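Mineral drops for brewing water: has anyone tested these blind?
Posted in: Brewing > Water

flatbottom_ed
Local shop has started putting Duten drops next to the register and I keep getting asked if I want to try them. $19 for a bottle, and the card says you'll taste "hidden fruit" in any light roast. I have been drinking light roasts for a long time and have never felt the fruit was hiding from me.

My understanding is that it's magnesium and a bit of bicarbonate in water. You put some drops in a pitcher of distilled and brew with that. Fine. I believe water matters. I've had coffee at my sister's place, where the well water could hold up a fence, and it was awful. What I don't believe is that there's a 19 dollar difference between this stuff and what comes out of my filter pitcher.

So, has anyone here done it blind? I don't mean "I switched in June and wow." Two cups, same beans, somebody else pours, you don't know which is which.

kettlewhine
I switched in the spring and wow.

Sorry. But I did, and I wouldn't go back. Pavliuk's washed Ethiopian went from lemon water to actual peach. My tap is hard though, the Stonau needs descaling all the time, so I was starting from a bad place.

flatbottom_ed
Right, so you went from hard tap water to distilled plus minerals. What would you have got from going to a jug of spring water from the grocery store? That's the comparison I never see anyone make. It's always "terrible tap" against "product."

kettlewhine
Never tried the jug. I don't want to haul jugs up the stairs.

Kwok-wai Chiu
I did a blind one. Nothing fancy, kitchen table, my wife pouring. Three waters: filtered tap, grocery store spring water, and Duten at the dose on the label. Same bag, same grind on the Kusten, same pour. We did sets of three cups where two were the same water and one was different, and I had to pick the odd one out.

I got 5 right out of 9.

If you guess on that kind of test you should get three. So 5 is better than guessing, but a person guessing will land on 5 or better often enough that I wouldn't bet my lunch on it. I was sure of myself on every single set too. I'd written "obvious" next to two of the ones I got wrong.
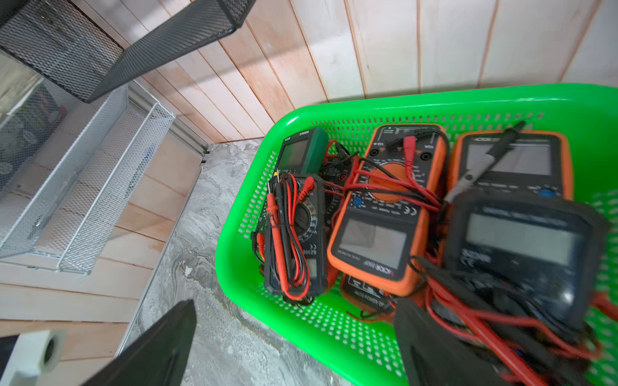
The ones I did get right were all sets with the filtered tap as one of the two waters. Every time it was spring water against Duten I missed it. That's a tiny number of cups and I'm one person with a head cold every other month, so take it for what it is.

burr_and_sons
5 of 9 tells you nothing, with respect. And nine sets in one sitting is too many, your tongue is shot after the fourth. Professional tasters take breaks for a reason. You probably had a real difference in front of you and wore yourself out before you could find it.

Kwok-wai Chiu
It was over three mornings. I should have said so. And if the difference is so delicate that I need to be a rested professional to find it, I'm back to wondering what the bottle is for. I drink coffee while looking for my keys.

burr_and_sons
Then buy whatever water you like. Some of us sit down with the cup.

flatbottom_ed
Nobody's insulting your cup. I sit down with mine too. The question is if the drops do something that cheaper water doesn't.

siiri_kivi
Siiri Kivi here, I used to do the water reports for a small bakery and coffee place, so I've had to care about this a bit more than I wanted to.

A few things, in no order.

Bicarbonate is the part you can taste most easily. Too much of it and the acidity goes flat, so the coffee tastes like cardboard. Too little and some coffees come across sharp. If your tap is high in it, almost anything lower will seem like a miracle. I suspect that's most of what people are praising.

Magnesium against calcium I'm much less sure of. People repeat that magnesium "pulls" more fruit. I've read the same claims everyone else has, and every time I tried to taste it with the alkalinity held the same, I couldn't. My coworker said she could. We never tested her, so who knows.

The dose on these bottles depends on how you squeeze. I counted it out by weight once with a different brand, and drops from a full bottle were not the same size as drops from a nearly empty one. So when two people argue over whether it works, they may well be brewing with different water.

kettlewhine
OK the drop size thing bothers me now. Thanks for that.

drip_tray_dean
You can make this yourself for pennies. Epsom salt, baking soda, distilled water, a scale. I mix a concentrate in an old jar and it lasts me months. Paying for drops is paying for somebody to own a scale on your behalf.

burr_and_sons
Kitchen scales can't weigh the amounts you need. That's how people end up brewing with laxative.

drip_tray_dean
Which is why you make it as a strong concentrate in a big batch, so the amounts are big enough to weigh. Then you dilute. The error shrinks. People have been doing this forever. And the amount of Epsom salt in a finished mug is tiny, come on.

siiri_kivi
Dean is right about the concentrate. I'd only add: label the jar, with the date you made it, and use food grade Epsom salt. The stuff sold for foot baths sometimes has lavender in it.

drip_tray_dean
Lavender latte, $8.

flatbottom_ed
I'm fairly convinced on the homemade side being the same thing, or near enough. What I'd still like is a better version of Kwok-wai's test. Before I go ask my brother to pour cups for me, does anyone see a problem with this:

One bag, all ground at once for each session and portioned out. Waters made up the night before in identical bottles with letters on the bottom. Immersion brews so nobody's pouring style gets into it. Cups left to cool to the same temperature. Three sets a morning and no more.

Waters: store spring water, Duten, Dean's jar. No tap. I already know my tap is worse.
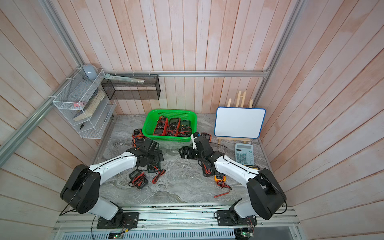 Two arms on the front rail, gray marble-pattern top.

My brother thinks all of this is ridiculous, which makes him a good choice for pouring. He has no opinion to leak.

Kwok-wai Chiu
Looks better than mine. The cooling is what I got wrong, I think. On a couple of my sets one cup had been poured a bit earlier and I could feel it was cooler. I tried to ignore it and I doubt I did. Maybe use a thermos for each brew and fill the cups all at once.

Also write your guess down before you say anything out loud. My wife has a very readable face.

burr_and_sons
Immersion hides differences. If you want to know what water does in a pour over, test a pour over.

siiri_kivi
It may hide some. It also takes away the biggest source of noise. If he finds nothing with immersion you can argue about it then, but if he finds something, it's a stronger result.

burr_and_sons
He'll find nothing and come back here to say water is a myth.

flatbottom_ed
I've said in this thread that water matters. First post! I'm asking about a bottle.

And if I find I can tell Duten from spring water reliably, I'll say that as well and I'll buy the stuff. I have no love for my own opinion here. I'd be pleased to find peaches.

toast_adjacent
Dumb question from a lurker. The bottle says it treats 60 liters. Is that true? If it is, the price per mug is nothing and you're all fighting over pocket change.

kettlewhine
I've never gotten close to 60 out of one. I do use a heavy hand, I guess. And you need to count the distilled water too, that's where the money goes. The drops are the cheap half once you've been at it a while.

drip_tray_dean
Yep. The distilled is what I pay for. My minerals cost me less than the jar did, and the jar had pickles in it.

toast_adjacent
Does the coffee taste like pickles?

drip_tray_dean
Dill, mostly. I tell people it's a natural process lot.

siiri_kivi
For what it's worth, lurker, before buying anything I'd look up your city's water report. It's free. Find the alkalinity number. If it's low to middling and a carbon filter gets the chlorine taste out, I would spend the money on fresher beans. I've watched people add minerals to water that was already fine, and they made it worse and then blamed the roaster. Pavliuk got an angry email over exactly that from one of our regulars.

burr_and_sons
Agree with that part.

Kwok-wai Chiu
Ed, are you going to post the score even if it's embarrassing? I did.

flatbottom_ed
Yes. My brother's free for three mornings and I've bought the distilled. I'll put up the full sheet with my notes, including wherever I write "obvious." Give me a couple of weeks.

kettlewhine
Can you do one set with a well water cup for my sake? I want to know at least one of you can taste something.

flatbottom_ed
I'll ask my sister for a jar.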